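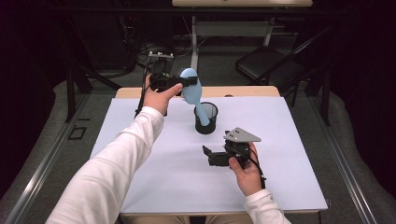 Left gripper on the brush, right one open. Black cup, light blue hairbrush.

Spent the day on hand-held demos for Porkden. The task is a hairbrush and a cup. You do it yourself with a gripper in each hand, and the arm learns from the recordings.

We have 133 demos of this task so far. I want a lot more before we train again.

The hard part is slowing down. My hands want to do it the way they always do, and the fingers end up hiding the rim of the cup. Natália Quintela reviews every run and she throws those out.
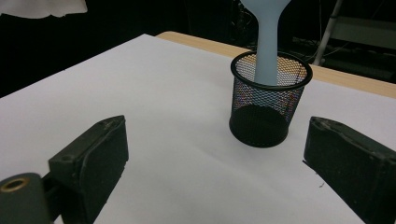
View from the gripper, fingers wide open. Brush standing in the mesh cup.

I check this view first now. If I can see the rim and the handle, the demo is usually worth keeping.

Tried the same task by remote control in April. It worked, but each run took me 6 minutes and my wrists hurt – going back to that only for the heavy stuff.

Next up is the same cup with a spoon. Will post numbers once Natália has been through the batch.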